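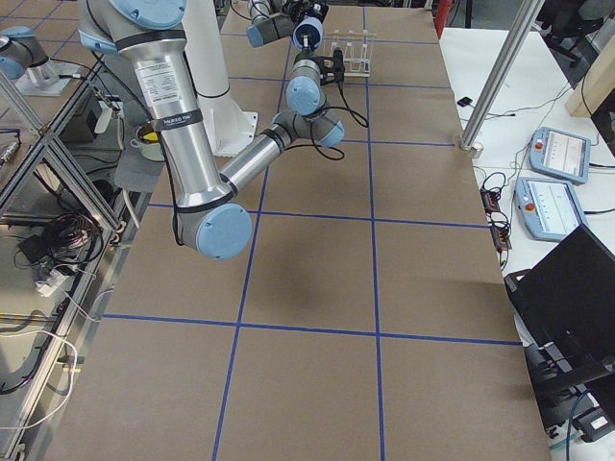
The Slow Hand

A lab at Skuteck has taught a robot to hesitate, and it has never worked better

By Rochelle Mudgway

The first thing you learn about watching a robot pick up a test tube is to bring a snack. I visited the Costache project in February with a notebook, a visitor badge and the vague hope of seeing something from the movies. I got an arm about as long as I am tall, parked over a table covered in cardboard and blue tape, thinking.

Thinking is my word. The people at Skuteck prefer "resolving uncertainty," and they will correct you on it kindly and every time. Their question sounds small until you try to answer it: when a robot isn't sure where a thing is, how long should it wait before grabbing?

Most robots are never offered the choice. A camera looks at the rack, software guesses where the tube stands, and the arm goes to the guess with the confidence of a man assembling a bookcase without the leaflet. Clear tubes are murder for this approach. Cameras look straight through them, or catch a reflection and fall in love with it. The gripper then closes on air, or on the rack, or on the tube at an angle the tube was not made for.

The Costache method adds a doubt score. On the way in, the arm keeps checking its wrist camera and asks how much its latest guess differs from the one before. If the guesses agree, it carries on. If they wander, it slows down, shifts a little to one side and looks again. It is more or less what you do with a glass of water in a dark bedroom, though you do it without funding.

The numbers are decent. Over 834 attempts, split evenly between the old method and the new, the old one failed 109 times. The hesitant version failed 57 times, on the same rack, with the same gripper and the same lighting, which the team describes as "office." The price is speed. A doubtful pick takes 13 seconds longer than a bold one, and I can report that each of those seconds has its full weight.

Nearly half of the remaining failures have a cause, and the cause has a name in the lab: the Gurier. It was supposed to be a piece of software, a planner written to choose the best sideways shift for a second look. Sometimes it chooses a spot where the arm's own shadow falls over the rack. The doubt score goes up, so the Gurier picks another spot, also in shadow. I watched it do this four times running. The arm swayed over the table like somebody trying to read a menu over a stranger's shoulder, then gave up and went home to its starting position. A graduate student typed something short into a log.

The tape, I was told, is a grid for putting the rack back where it belongs between runs, and the cardboard means that a dropped tube lands on something more forgiving than a tabletop. I had been hoping for something grander. Whole afternoons go into sliding a rack from one rectangle to the next and pressing start, with a thumb never far from the red button on the pendant.

What does it all add up to? The paper, posted on 09/07/2018, is careful to claim very little. It covers one kind of tube and one kind of rack. The authors don't know if the doubt score will hold up with caps on, or labels, or liquid inside, and they say so in a section longer than the results. Litero, which makes sample-handling equipment for hospital labs, has asked for the code anyway. Its engineers want to know if the waiting can be cut in half. Skuteck's reply was that it probably can, and that the failures would likely come back to meet it.

Before I left I was allowed to start a run myself. The arm came down toward the rack, slowed, slid left and stopped. We all leaned in. It slid right. Someone behind me opened a bag of pretzels.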